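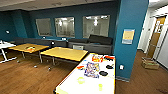

Task 3: dishwasher loading, head camera only

Notes for the Stutgate student group. Written by Lingyun Hao, checked by Halina Nowicki, Jan 9, 2018.

You need the Rilley head unit, a charged laptop and the task sheet. Allow 22 minutes for a full run.

1. Start the recorder in the lounge and walk to the kitchenette. The first part of the log is used to check tilt.

2. Stop where the sink and the dishwasher are both in view. Keep the door fully down.

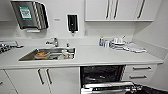 Sink and open dishwasher in one view.

3. Label the sink, the rack and the counter as separate zones. Stainless steel reflects the room - lower the exposure if the sink edge is lost.

4. Step back until the drawers on both sides of the unit are visible, then save a wide view. Shengli Xiong's script matches zones between the two views and needs at least 212 shared points.
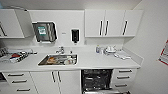

Wide view, with drawers at both ends of the unit.

5. Run the match. If it fails, repeat steps 2 to 4 from a different height.

Cupboard doors may be open or shut, but write their state on the sheet. Send logs to Védís Hallgrímsson before the next club session.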